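Securing Cable Bundles on Moving Equipment

Cut the ties to length only after the whole bundle is in place. Start at the fixed end and work toward the moving end, leaving a service loop at every joint. Set the loop with the joint at full travel – never at rest. Pull each tie snug by hand, then stop. The jacket should not be pinched.
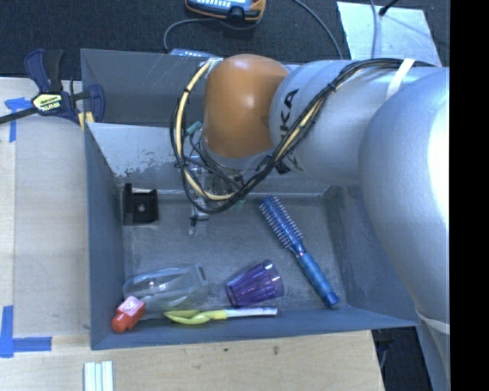
Cable bundle with a hanging loop, held by a white tie and a small black one.

Trim tails flush with a flat cutter. Run the joint through its full range 8 times at low speed and watch the loop for rubbing. Inspect again after 2,000 cycles and replace any tie that has slipped or gone brittle.

Brayden Sawatzky, June 7, 2023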